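德兰德尔规程

德兰德尔规程（Drandell Practice），全称“手持夹爪示范采集德兰德尔操作规程”，是一套面向机器人学习数据采集的自愿性操作规范，适用于由人手持夹爪完成日常动作、再把动作记录交给机器人学习的工作。规程由利斯·库斯克（Liis Kuusk）和万达娜·沙基亚（Vandana Shakya）共同起草，首版发布于2018年2月11日，现行文本为第2版，正文共13条，另有布料、餐具、收纳三个附录。在同类文件里它篇幅很短，文字也格外好读，许多刚入行的操作员第一次读到的行业规范就是它。

名称与由来

“德兰德尔”取自规程最早试用的工作室所在的街名。库斯克当时负责夹爪的结构设计，沙基亚负责整理示范记录，两人每天面对同一批数据，看到的毛病却各不相同：库斯克关心指尖为什么总在同一处磨损，沙基亚则发现，同样一个“拿起毛巾”的动作，上午和下午的操作员做出来几乎像两个任务。两人起初只在一张纸上记下约定，写明从哪里开始、手停在哪里、掉了东西怎么办。这张纸后来越写越长，经沃斯波特（Vosport）和森加尔（Sengar）两处工作室分别试用和修改，才有了正式文本。

首版的语言相当口语化，条文里甚至保留了“别急，先把手放稳”这样的句子。第2版统一了术语，这一句却留了下来，至今仍是全文被引用最多的一句。它确实精彩，短短几个字把起始姿态、节奏和心态都讲到了。

适用范围

规程适用于单手或双手操作的手持夹爪，以及与之配合的头戴式、腕部和夹爪机载相机。远程遥操作、外骨骼手套和固定式机械臂不在其列，但布置场地和记录失败的两部分常被这些领域借用。

按任务划分，规程把示范分为三类：刚性物体的取放；可变形物体的整理，包括毛巾、衣物、绳索和袋子；需要两只夹爪配合的操作。第二类占全文篇幅最多，也是整套规程最有看头的部分。布料每次被提起的形状都不一样，没有唯一正确的抓取点，规则怎样写才能既约束住操作员、又不把动作管死，是一道非常迷人的题目。

布料类示范

附录一规定，毛巾类物品在每次示范开始前应当重新放置，不得沿用上一次结束时的状态。放置方式分为平铺、对折、揉皱三档，由记录员指定，操作员不参与选择。抓取时优先取边或角；若边角被压在下面，可以从褶皱隆起处提起，再用另一只夹爪寻找边缘。

提起之后应有一次短暂停顿，时长为2秒。这个数字来自森加尔的试用记录：停得太短，布料仍在摆动，后续动作的起点难以对齐；停得太长，操作员的手臂会开始下沉。停顿期间夹爪的开合保持不变，也不要用空着的那只手去扶布料。

厚薄不同的织物另有提示。毛圈织物容易被指尖勾住，松开时应先略微回送，再张开夹指；薄而滑的织物则应适当加大夹持深度。规程不规定具体的夹持力，因为各家夹爪的弹簧和扳机结构差异很大，统一数值没有意义。

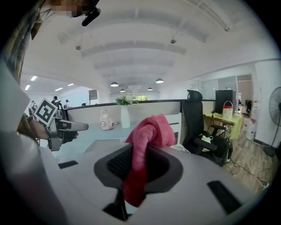

布料掉落以后，这一次示范还要保留吗？
应当保留。规程要求操作员在原处重新拾起，并在口头或按键标注“掉落”后继续完成任务；只有布料落到相机视野之外时，才终止该次示范，标为“中断”另行存放。

这一条款在业内引起过热烈讨论。早期许多团队习惯把掉落的记录全部删去，留下来的数据看上去干净漂亮，训练出的模型一旦失手便不知所措。规程把“补救”看作正当的示范内容，并为它单独设了标注，这是全文最有远见的一笔。特克代尔（Turkdale）工作室后来在自己的手册里更进一步，要求每位操作员定期练习补救动作，练习时由同伴把布料摆成难以下手的样子，据说是新人最喜欢的一课。

标记与视野

许多手持夹爪依靠外表面的方形黑白基准标记来确定位置和朝向，规程对此有专门条文，主要内容如下。

标记表面应保持平整、清洁、无反光。贴纸起角时整张更换，不得用透明胶带压平。
标记与夹爪本体之间不得有松动。每班开始前用手轻推检查。
操作员的袖口应收紧或卷起，以免遮住标记；手链、手表等饰物在正式采集前取下。
长发应束在脑后。低头时垂下的头发容易进入夹爪机载相机的视野，也可能挡住耳机或麦克风。
两只夹爪接近时，应尽量让标记各自朝外，避免互相遮挡。

其中关于饰物和头发的两点，看似琐碎，实际执行中却最常被忽略。检查表上写得再清楚，人一忙起来还是会忘。沃斯波特的做法是在门边放一面镜子，镜框上贴着检查项目，操作员进入采集区之前照一照，效果比反复提醒好得多。

广角镜头的使用也在这一部分。夹爪机载相机多采用鱼眼镜头，视野极宽，能同时拍到指尖、对侧手臂和大半个房间，对理解动作与环境的关系极有帮助。代价是房间里的一切都可能入镜，所以规程要求在划定采集区时，以相机实际能看到的范围为准，操作员目光所及的范围不足为凭。标定文件须与镜头一一对应，更换镜头后原有标定即告作废。

场地布置

规程对场地的态度十分开明。它不要求搭建专门的实验室，反而鼓励在办公室、住宅和活动室等真实环境中采集，家具、花瓶、靠垫之类的日常物品可以留在原位。理由也写得直白：机器人将来要进的就是这样的房间。

同时，有几项安全底线必须满足。操作员的行走路线上不得有悬空线缆；地面线缆应沿墙或沿家具边缘铺设，确需横穿通道时加盖线槽。插线板不得放在盛水容器旁边。背包、鞋盒等个人物品应集中放在采集区外侧，距操作员后退可达的位置留出一步以上。带滚轮的椅子在采集时须固定或移开，以免操作员后退时碰到。

与夹爪相连的数据线或电源线，宜沿前臂走线，并在肘部附近留出余量。余量太小，转腕时会把夹爪拉偏；余量太大，线会垂到桌面上，拖动被操作的物品。判断方法很简单：手臂完全伸直时线不绷紧，手臂收回胸前时线不触桌，即为合适。

桌面高度没有硬性规定，以操作员站立时前臂自然下垂略向前即可触及为宜。第2版增加了在地面附近操作的条文，准许操作员弯腰、蹲下或坐在矮凳上完成收拾类任务，前提是两只夹爪始终处在头部相机的视野之内。

双手配合

双夹爪示范对操作员的要求最高，做得好的时候也最赏心悦目。条文规定，开始前两只夹爪应举到身前，指尖朝前，彼此分开，静止片刻，使各路相机都能清楚看到标记，再进入动作。这个姿势称为“起手位”，结束时同样要回到起手位。起手位让每段记录有了相同的头和尾，后期对齐因此轻松许多。

左右手的分工由任务卡事先写明，通常一手为主，一手为辅。主手抓取，辅手稳定或接应。示范途中可以交换角色，但应在交接完成之后再松开原先的一侧，不允许抛接。 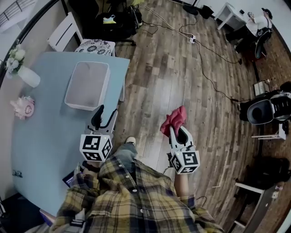

双手各持一只带标记方块的手持夹爪，其中一只夹着粉红色布料。

操作员左右手能力不均是常见问题。规程建议新人先用惯用手单独练习，再用另一只手重复同样的任务，然后才开始双手示范。特克代尔的补充手册还给出一个有趣的练习：两只夹爪各捏住一块布的相邻两角，缓缓拉开到布面平直，再缓缓合拢，全程不看自己的手，只看布。沙基亚在一次讲座中把它比作学琴时的音阶，枯燥，但练过的人一眼就能认出来。

节奏与休息

夹爪握在手里不算重，连续捏合扳机却很容易造成手部疲劳。规程规定，连续采集满30分钟应休息一次，休息时放下夹爪，活动手指和手腕；出现麻木或疼痛，应立即停止，不受任务进度约束。这一条写在正文而不是附录里，是库斯克坚持的结果。

动作速度以“平时做这件事的速度”为基准。过分放慢的示范是初学者的通病：他们太想把动作做标准，每一步都小心翼翼，最后的记录谁看了都觉得别扭。规程提醒记录员留意这一现象，必要时请操作员放下夹爪，徒手把任务做一遍，找回自然的节奏。

隐私与旁人

在真实房间里采集，难免有同事或家人从旁经过。规程要求采集前向在场者说明相机的视野范围，取得同意；不愿入镜者，应有一块标明的区域可供停留。所有记录在离开现场之前须完成面部模糊处理，屏幕、证件和信件上的文字一并遮盖。处理后的文件与原始文件分开保存，原始文件按约定期限删除。

操作员本人的面部同样在处理之列。双夹爪示范时，一侧夹爪的相机常常会对着操作员，这一点首版没有写到，第2版补上了。

记录与命名

每段示范应附一份简短记录，写明任务名称、物品、初始状态、操作员代号、是否掉落或中断。物品名称使用通用词，颜色和材质另列，便于日后检索。规程反对在备注栏里写“很好”“一般”之类的评价，建议改写具体情况，例如“左侧标记短时被袖子遮住”。

记录由操作员和记录员当场核对，不留到第二天。当日最后一段完成后，应抽看几段回放，检查各路相机的时间是否一致。

采用情况与评价

目前有超过两处工作室公开表示采用本规程，除沃斯波特、森加尔和特克代尔之外，也有一些团队只选用其中的标记与场地条款。规程没有认证制度，采用者只需在数据说明中注明版本。

赞赏者看重它的可读性和对操作员的体贴。一份技术规范会认真讨论手腕酸不酸、袖子怎么卷，读起来十分亲切。批评主要集中在两处：一是餐具附录对玻璃器皿着墨过少；二是布料的“揉皱”一档缺少客观尺度，不同记录员摆出来的样子相差很远。起草人承认后一点，并在每年12月的修订讨论中征集改进办法，已有人提议用固定高度自由落下的方式生成初始形状，尚未写入正文。

参见

示范学习
手持夹爪
基准标记
鱼眼镜头标定
可变形物体操作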